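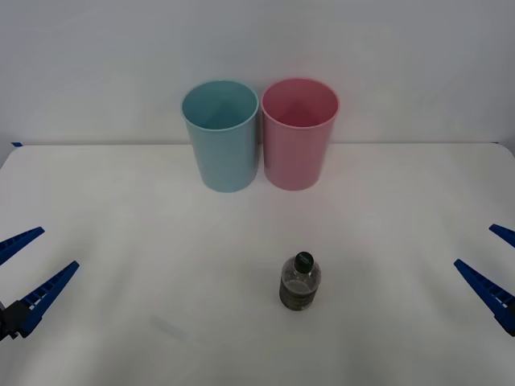
The two cups and bottle layout, both grippers open.

Grokel finger set, tried on a two-arm bench

We bought two pairs of the Grokel blue plastic fingers in June to replace the flat metal ones that came with our Addo arms. A pair costs 700, and delivery from Fendside took longer than promised.

Fitting was easy enough. The screws are short and the thread is fine, so use a hand driver. The arms needed their closing limits set again afterwards, and the leaflet skips that step.

Most of our testing was with plastic cups and a small clear bottle with a black screw cap. The fingers are good on cups. They close gently on a tapered side and we had very few slips, even when two cups stood nearly touching and one finger had to go down between them. The bottle was harder. Gripped by the body it held well, but on the rounded shoulders the fingers tended to ride up towards the cap. Passing it from one arm to the other worked best when the first arm held it low.

We logged 826 grasps before one fingertip began to show wear – the left arm, which does more of our work. The Grerby fingers we used last year lasted longer but marked soft plastic, and they cost more.

The open spread is wide, so leave room at the sides of the table. Our fixed camera sees the tips clearly against a white top, and the strong blue makes them easy to pick out in software.

I would buy them again for light objects. For heavy jars I would stay with metal.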